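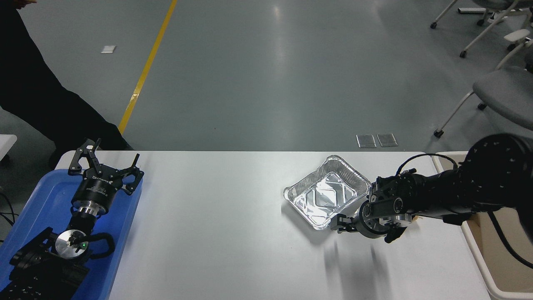

Edarville Science Centre: Materials Team, Schools Pages

Foil trays: how a thin sheet of metal holds its shape

For readers aged 8 to 12

A foil tray is a container pressed from a thin sheet of aluminium. Trays of this type are used for baking, for roasting and for carrying food home from a takeaway. They are light, they do not rust, and an empty one can be lifted with two fingers. The tray on the white table has rounded corners and a pattern of raised diamonds on the inside. Both of these features come up again further down the page.

What aluminium is

Aluminium is a metal. It is found in the ground, but never as shiny lumps. It is joined to other substances in a reddish rock called bauxite. The rock is crushed and treated with chemicals, which leaves a white powder called alumina. A very large electric current is then passed through the alumina after it has been dissolved in a hot liquid. This separates the metal from the oxygen.

The melted metal is poured into moulds and left to set in thick blocks. A block is heated and passed between heavy rollers again and again. Each pass makes it thinner and longer. Metal that has been rolled very thin is called foil.

Thickness matters. Kitchen foil, the sort that comes on a roll, is so thin that it is easily torn by hand. The foil used for trays is thicker. Engineers measure thin sheets in microns. There are 1,000 microns in one millimetre. A sheet of 200 microns would therefore be one fifth of a millimetre thick.

How a tray is pressed

A machine called a press has two shaped parts, known as the punch and the die. The die has a hollow in it the size of the outside of the tray. The punch fits into the hollow with a small gap all round. Foil is fed in flat between them. The punch comes down, the foil is pushed into the hollow, and a tray is made in a single stroke.

The foil has to change shape without splitting. Metals that can be pulled or pushed into a new shape without breaking are called ductile. Aluminium is ductile. Glass is not, and a flat piece of cold glass pushed into a die would break.

When flat foil is pushed into a hollow, there is too much metal at the corners. Try this with a sheet of paper and a box. The sides fold up fairly well, but the paper at each corner bunches up. Some trays have small creases in their corners for this reason. A rounded corner spreads the spare metal over a longer curve. A sharp corner would crowd it into one place, and the foil would be more likely to tear.

Why there is a pattern

A flat sheet of foil bends very easily. A sheet with ridges in it does not bend so easily, even if it is made from the same amount of metal. The ridges stick up from the flat part, and to bend the sheet you would have to bend the ridges as well. Something that is hard to bend is called stiff.

The same idea is used in corrugated cardboard, which has a wavy layer inside it, and in the wavy metal roofs found on farm buildings. The pattern on a tray can be made of lines, squares or diamonds. Straight lines that all run the same way make the sheet stiff in one direction only. Diamonds have ridges running in two directions that cross each other, so the sheet resists bending in more than one direction.

Test: flat paper and folded paper

You will need:
two sheets of plain paper of the same size
two piles of books of the same height
some coins, all of one kind

1. Stand the two piles of books a hand's length apart.
2. Lay one sheet of paper across the gap, like a bridge.
3. Place coins on the middle of the sheet, one at a time, until the sheet drops. Write down the number of coins.
4. Fold the second sheet backwards and forwards along its length, like a fan. Make each fold as wide as your finger.
5. Open the fan a little and lay it across the same gap, with the folds running from one pile to the other.
6. Place coins on it in the same way and write down the number.

Use the same gap both times. If you move the books between tests, you cannot compare the two numbers fairly. As a further test, turn the folded sheet so that the folds run the other way, and see what happens to the result.

Why it shines

Smooth metal sends most of the light that falls on it back out again. This is called reflection. A flat, polished surface sends the light back in an orderly way, as a mirror does. A bumpy surface sends it back in many directions. Each sloping side of a raised diamond faces a slightly different way. Some slopes send light from a lamp towards your eye and look very bright. Others send it elsewhere and look darker. If you tilt a patterned tray slowly under a lamp, the bright places move.

Foil and heat

Aluminium melts at 660 degrees Celsius. A kitchen oven does not get near this temperature, so a tray does not melt during baking.

Aluminium is also a good conductor of heat, meaning that heat passes through it quickly. A thin tray holds very little heat of its own because there is so little metal in it. An empty tray taken out of an oven cools much faster than a heavy iron pan. It can still burn you. Leave hot trays to an adult. A full foil tray can also bend when it is lifted, so in an oven it is best stood on a flat baking sheet.

Foil and acid

The surface of aluminium is covered by a very thin layer of aluminium oxide. It forms by itself when the metal meets the air, and it protects the metal underneath. Strong acids can damage this layer. Food such as lemon juice, vinegar and tomato sauce is acidic, and it should not be stored for a long time in bare foil.

What happens afterwards

Aluminium can be melted down and used again. Making new metal from old metal takes far less energy than making it from bauxite. A tray should have the food rinsed off before it goes into recycling. Local rules differ, so check which bin is used where you live.

There is a simple way to tell foil from plastic film that only looks like metal. Scrunch it in your hand and let go. Foil stays scrunched. Shiny plastic film, of the kind used for many crisp packets, springs open again. Use only clean, empty wrappers for this test, and do not scrunch a tray, as the edges can be sharp.

Words used on this page

Alumina — a white powder made from bauxite; aluminium joined to oxygen.
Conductor — a material that lets heat or electricity pass through it easily.
Die — the hollow part of a press.
Ductile — able to be stretched or shaped without breaking.
Foil — metal rolled into a very thin sheet.
Micron — one thousandth of a millimetre.
Punch — the part of a press that pushes the sheet into the die.
Stiff — hard to bend.

Page last checked: 25 April 2019
Next page in this series: Tin cans and why they have rings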